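Prunidthorpe server news

Sun 11 January

The survival server moved to its new machine over the holidays and has been up since. If you still have the old address saved in your server list, it will keep forwarding until the end of the month. After that you need the new one, which is pinned in the announcements channel. Your inventory, home points and claims all came across. If something is missing, open a ticket with your player name and the last place you remember having the item, and İlker Karakaya will look in the backup.

Map changes

The old spawn town is gone from the live map. We kept a copy of it as a walk-through world, and you can reach it from the portal behind the bank. Nothing can be built or broken there, and chests are locked.

The new spawn is on the west coast, at the mouth of the river. Meifang Deng built the harbor, the market hall and most of the road north. The market hall has 54 stalls. Stalls are free for the first two weeks of the month and then cost 200 coins a week, paid from your bank balance. If your balance runs out, the stall is cleared and the goods go to your mailbox. The mailbox holds goods for one month.

The world border has been pushed out on the north and east sides. The south side stays where it is because the Gokitis nation has claims right up against the line and asked us to leave it alone. New terrain uses the current generator, so expect an ugly seam in a few places, mainly along the ice lake. We smoothed the parts near the road and left the rest.

Nations and claims

There was a long argument in September about how big a single claim should be, and the vote finally closed last week. The result is as follows.

- A new player can claim up to eight plots.
- Plots must touch, except for one outpost.
- An outpost can't be placed inside another nation's buffer zone.
- Claims belonging to players who haven't logged in for six months go up for auction, with a notice posted at spawn first.

Existing claims over the limit are safe. You can't add to them, but you won't lose anything. The one exception is the Grandetti canal, which was claimed as a single strip and blocked boats from four towns. Hongjun Xie, who runs Grandetti, agreed to open the water to everybody and keep the banks. Please don't build on the banks.

Raids

Raids are back on Friday and Saturday evenings only. You need three defenders online before a town can be attacked, and the attacker has to post a challenge in the raid channel one hour before. TNT cannons are allowed. Lava is not. Anyone logging out during a raid to save their gear will drop it at the gate, and the timer for this is now two minutes - it was five, and people were using it to reset fights.

We also fixed the bug where a horse could carry a player through a closed gate. If you find it still happening, write down the gate type and which way you were facing.

The winter build contest

Entries closed on New Year's Eve with more than 1,037 blocks placed in even the smallest build, so the minimum size rule didn't knock anyone out this time. The theme was "a place to wait." Nerea Llorente took first with a snowed-in railroad station that has a working departure board. Second place went to Ye for a ferry shelter. Third was Brynhildur Ásgeirsdóttir, who built a doctor's waiting room at giant scale, with a fish tank you can swim in. All three are on display in the contest world until the next contest starts.

Prizes are a name color and a plot on the harbor front. Winners have one week to pick a plot, in order of placing.

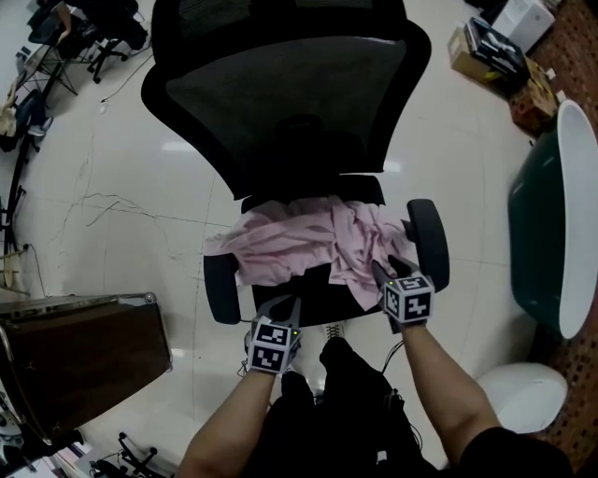
The next build contest is called "Indoors, but huge." You pick an ordinary piece of furniture and build it so large that a player can walk around on it. The plot is a flat square and you can build up to the height limit. An office chair would be a good choice for anyone who likes a challenge: a tall curved back with a dark mesh panel in it, two armrests, and a black seat with some pink clothing crumpled on top. Black concrete will do for the thick part around the mesh, and iron bars or dark glass panes for the mesh itself. Folds in cloth are harder. Pink wool and pink terracotta together give you some shadow, and stairs and slabs aren't made in either, so plan on full blocks and work big.

Teams of up to three are fine. World editing tools are switched off on contest plots, and so are imported schematics. Judges look at the shape first, then detail, then whether it reads properly from ground level. Sign up at the desk in the market hall. You'll be teleported to your plot when it is ready, and you can go back any time with the contest command.

Smaller fixes

- Villagers no longer restock twice after a restart.
- The elevator at the mine entrance stops at every floor again.
- Chat mutes now carry over between worlds.
- Beds placed in the contest world don't reset your home point.
- The night skip vote needs one third of online players. It was half.

Staff

Brynhildur has joined as a moderator and covers the European mornings. İlker is still handling tickets but will be away for the last week of the month, so backup requests made then will be slow. Please send claim disputes to Meifang, and include a screenshot with coordinates showing.

The server restarts every day at 5 a.m. server time. Get off your boat before it does - boats in open water are still being lost.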